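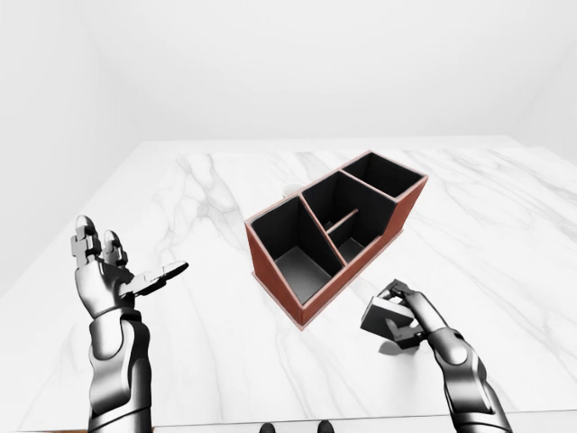
21 October 2021

Day five of sorting Dad's paperwork and I've finally hit the bottom of the Brumalness box. I'm splitting it into house, tax, boat and no idea, one for each compartment of a desk organizer like the terracotta-coloured one with the black insides, and no idea is winning by a mile. Who keeps a receipt for 583 dollars with no shop name on it?

Fotis Sfakianakis rang after lunch about the boat motor. He'll give me 900 for it, which is more than the fellow in August offered, so I said yes before he could think twice - then had to go hunting for the manual. Found it inside a cookbook. Of course!

Made the lemon soup again for supper, a bit heavy on the pepper. Mum phoned and we gabbed till ten. Tomorrow the bank, if I can find my good boots.

Recent entries
Rain, and the Rivell ferry
What Galanis said about the roof
Hutier Street, one last time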